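Can a machine fold the washing yet?
Newsletter of the Dirnodside workshop, 13 February 2018 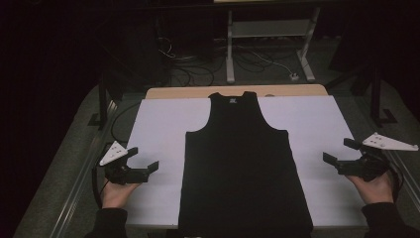
One top, two grippers

Many readers asked me after the November issue when they can stop folding their own clothes. I visited the Torkeck group in Wamley to find out, and my answer is: not soon, but I am less doubtful than before.

The group is working on a plain black tank top, laid flat on a white board. A person folds it with a gripper in each hand, so each hand has only two black fingers to work with. Try this at home with two pairs of kitchen tongs and you will quickly respect your own thumbs. Black cloth is also difficult for a computer, says Theda Rathjen, who leads the work, as one layer looks very much like the next.

They have recorded 2,498 folds until now, and 1,578 of them were good enough to keep. From these the machine must learn where to take hold and when to let go. On its own it needs up to 4 minutes for one top. My mother would have finished the basket.

Shirts with buttons are still waiting, and so are socks. Rami Qaisi from the laundry in Seidel, who came with me, wanted to know about fitted sheets. Theda only laughed and offered us more coffee.

Who wishes to visit the group can write to Anneliese Kuhlmann at our office. There are 23 places.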